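3. Course Setting and Task Design

3.1 Setting

The study took place in the undergraduate course Introduction to Manipulation at Billholm College, which is open to students in their second year and above. The course has no formal robotics prerequisite. Students are expected to have completed one semester of programming and to be comfortable reading simple geometric diagrams. In the term reported in this paper, 29 students enrolled and all of them completed the final project, which forms the subject of this section.

Students worked in teams and shared the laboratory throughout the term. Each team received two supervised sessions per week and could reserve further time when the room was free. Access was granted only after every member of a team had passed a safety check, which covered the stop button, the speed limits in force during student work, and the rule that hands stay off the table while the arm is powered. The check was repeated in November, when the teams moved from scripted motions to their own controllers.

3.2 The Sorting Task

The final project asked each team to program a robotic arm to move small objects between a basket and the open surface of a table. The object set was kept simple on purpose: colored cubes and a ball, all small enough to be held between the two fingers of the gripper. A cube gives the fingers flat faces to close on, but it must be approached at a suitable angle. A ball can be approached from any side, yet it may roll if one finger touches it before the other. Teams therefore had to treat the two shapes differently, and the project handout stated this as a requirement.

The basket was the harder part of the task. Earlier versions of the course used a flat tray, and most teams solved the exercise with a single fixed approach height. Walls change the problem. The gripper must open wide enough to take the object but must also clear the rim and any neighboring object, and a path that works at the center of the basket may fail near a corner. Figure 1 shows the workspace during the task.

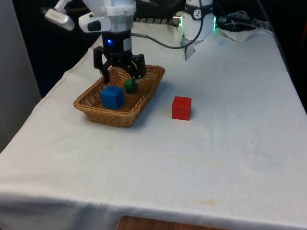

Figure 1. Workspace for the sorting task, with the gripper at the basket.

Teams were free to choose the order in which objects were handled, and the written reports show that this choice received more attention than the instructors had expected. Several teams began with whichever object was closest to the home position of the arm. Others began with the object that had the most free space beside it, on the grounds that each removal would make the next grasp easier. The second strategy called for more planning code, and two teams abandoned it before the final demonstration — in both cases after difficulty in estimating the free space reliably.

3.3 Software and Support

All teams used Jendard, a teaching library maintained by the department. Jendard provides commands for moving the arm to a given pose, opening and closing the gripper, and reading the current finger width. It does not choose grasps. Teams wrote that part themselves and were permitted to use published methods if these were cited in the report. A typical final program contained around 500 lines of student code, although length was not a grading criterion.

A second tool, Kahsay, recorded each attempt together with the commands sent to the arm. Students could replay their own logs between sessions, and the teaching staff used the same logs for grading. Across the term 900 attempts were recorded. Attempts stopped by a student or an instructor were kept in the record and marked as such.

3.4 Assessment

The project grade combined a demonstration, a written report, and a short oral discussion. In the demonstration, each team ran its program on 6 object layouts chosen by the instructors and not shown beforehand. Partial credit was given for a correct grasp followed by a poor placement. The report asked for an account of at least one failure — what the team expected, what the log showed, and what was changed in response.

Reports were scored with the Budetti rubric, which had been used in the two preceding offerings of the course. Two instructors scored each report separately and then met to settle any differences. The results of this process are presented in Section 4, together with the students' responses to the survey at the end of the course.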